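August 2023

Slept badly and got up before the alarm. Coffee, toast, then started on the back bedroom, which I have been putting off since July. Soo-ah Choo comes on the evening train and stays until her flat in Tralmont is ready. She told me on the phone she would be fine on a sofa. I told her there was a bed and it might as well be used.

Most of the morning went on the floor. I had been keeping the boxes from the move in there, plus the ironing board, the fan with the bad switch and the bag of coats for the thrift store. The coats went to the car. The fan went to the curb. I opened three of the boxes to see whether they were worth keeping and found all the Lacroix paperwork in one of them, including the receipt for the stove, 1067 with delivery. I had turned the house over for that receipt in the spring. Put it in the kitchen drawer with the warranty and wrote STOVE on the envelope.

The other boxes I carried up to the attic one at a time. The ladder still slips a little on the left foot. Need a rubber cap for it.

Lunch was the rest of the rice with an egg. Washed the window in the back bedroom afterward, inside only. The outside will have to wait for the long pole, which I lent to the people at number 20 and have not seen again. Wiped the sills and the top of the door. Vacuumed under the bed and got a sock, a pen and the small screwdriver I replaced last winter - so now I have 2 of them.

Turned the mattress by myself, end over end. It caught on the lamp and I had to put it down and start again. The Mikby frame creaks on the window side when you sit on it. Tightened the bolts with the hex key and it creaks less. There is one bolt near the headboard that turns and turns without getting tight, and I left that one alone.

Made the bed after that. The first fitted sheet turned out to be from the old bed and would not reach the fourth corner, so I folded it back up and got out the other one. Two pillows, and a blanket in the closet in case she gets cold at night. She always used to get cold, even in summer, and would sit through a movie with her hands up her sleeves.

Then the cushions. I had a pile of them from the closet and tried most of them on the bed. The gray ones look tired and one smells of the closet. The striped one has a broken zipper. In the end I left only the yellow one that Aunt knitted the year her knee was bad and she could not get out to the garden. I had it in the living room for a while and then stopped using it when I got the darker couch. I had forgotten how thick the knitting is. It looks good in there and makes the room look as if somebody planned it. 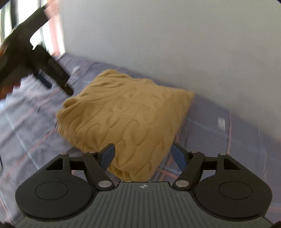
*The yellow cushion on the spare room bed.*

Put the gray ones in the wash on cool. I'll see how they come out before I decide about them. If the filling goes lumpy they can go with the coats next trip.

Went to the store around four for milk, pears, dish soap and a bulb for the lamp. Bought the wrong bulb, too big in the base, and had to swap the one from the hall instead. The hall is dark now. Also got a hook for the back of the bedroom door so she can hang her robe. The Cultero kind that sticks on, since I did not want to drill. The package says to leave it overnight before hanging anything on it, so it will be no use to her until tomorrow.

Took the coats to the thrift store on the way home. The man at the counter went through every pocket before he would take them and handed me back a comb and a bus ticket.

Bus to the station costs 170 now for the pair of us with her suitcase, according to the neighbor, who still counts everything in cents. I will take the car. The train gets in after eight and she will not have eaten, so I made soup and left it on the back of the stove with the lid on. Bread is in the bag. Two towels on the chair in her room, one big and one small.

Still to do: bulb for the hall, rubber cap for the ladder, ask number 20 about the pole. Leaving for the station in ten minutes.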